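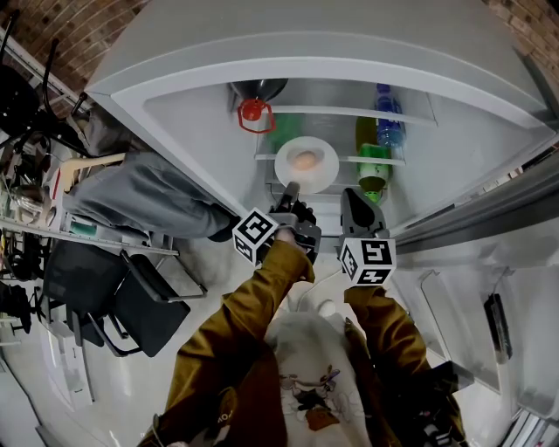 Marker loss near glass shelves was the largest single source of discarded trajectories in our September set. Of 400 fridge demonstrations recorded with the hand-held grippers, 12 were unusable outright and many more had gaps in the pose track. I had blamed reflections. Florencio Garrido suggested occlusion instead, so I re-ran the tracker on the egg-and-plate task, where both marker cubes sit in front of the lower shelf, the left one higher than the right. With several patterned faces on each cube, one hidden face should cost little – provided the solver is allowed to switch faces mid-track. Ours was not. Fixing that closed most of the gaps. Clodatgate data next.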